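The downstairs room at Illden, in pictures

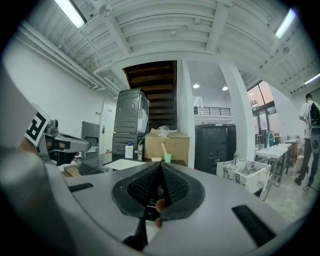

The long dark table, with the stairs going up behind it and the washing machine off to the left.

I've been promising to put up a page about the downstairs room since we moved our bits and pieces in, and Nathalie Coppens finally nagged me into it on Sunday (thank you Nathalie, you were right, it did only take an evening). Half of you have only ever seen the front door at Illden, so you've been asking what we do with all that space and whether there's a proper sink. There is a proper sink!

I only got one picture I was happy with, so this is a very short gallery with rather long captions. I'll add more as I go along. Most of what follows is me answering the things people have asked, using the picture as a sort of map.

The table

Everything happens on the table. When I took this it had a sheet of white paper on it, the pump bottle with the blue cap, a small beige sponge and the little light green cup with a wooden stick in it. I love that green cup. It came from the market at Sosgate in a job lot of kitchen things, and it's the only one of the set that survived the move. If you borrow it, please rinse it and put it back on the table, as I will go looking for it.

The dark top shows every crumb and every ring, so wipe it down when you finish, even if you think you haven't made a mess. We had a pale one at the old place and I used to think it was cleaner. It wasn't, I just couldn't see anything.

The big cardboard box

Yes, it's still there, with the clear plastic bag on top. I keep meaning to flatten it and then somebody needs a box. We've gone through a silly number of them this year and I've stopped throwing good ones away. If you have any large boxes at home that are still square at the corners, bring them along. Small ones I've got plenty of, thanks, please stop!

Washing

The grey front-loader is stacked with another grey appliance next to the stairs, which saves a lot of floor. Cloths, aprons and tea towels can all go in together at 40. Don't put the paint rags in with them. I did that in December and we had mauve tea towels for weeks - quite a nice mauve, but still.

Stairs and upstairs

The dark wooden staircase is my favourite thing in the whole building. It goes straight up through an opening in the ceiling and it makes the room feel like the inside of a boat. Carry things up one at a time and keep a hand free. There's a railing along the upper level and a couple of round lights up there, and in the evening I often leave those on when I'm working by myself, it's much friendlier.

The ceiling downstairs is white and ribbed with the beams and pipes left showing. I had grand plans to cover the pipes. Then I got a price for it from Kokkonen, £724 before they'd even started on the painting, and I decided I liked pipes.

The black cabinet

Large, black, in front of the white column, and the answer to nearly every "where do you keep the..." message I get. Tape, scissors and string on the top shelf, paper in the middle, anything heavy at the bottom. I bought a pack of 1,000 labels from Miseck to do it all properly and I have used 20 of them so far. Somebody with neater handwriting than mine is very welcome to carry on.

Sink and window

The sink is over on the right, a white basin with a marbled pattern. I wasn't sure about the marbling when I first saw it, a bit hotel bathroom, but it has grown on me. The big window is on that side too. It was getting dusky out when I took the picture, and if you come at that time of day you do need the tube lights on to see what you're doing.

Odds and ends

The grey chair with the tall back, by the white door, is the comfortable one and people do race for it. The wooden block on the end of the table is handy for all sorts, so please leave it where it is. The red fire extinguisher is down low near the chair, and bags and coats need to stay clear of it.

Doors open at 7 most evenings. Bring slippers if you feel the cold, and a large box if you've got one. Next on my list is a picture from the top of the stairs looking down, and one of the inside of the cabinet once I've had a go at the middle shelf.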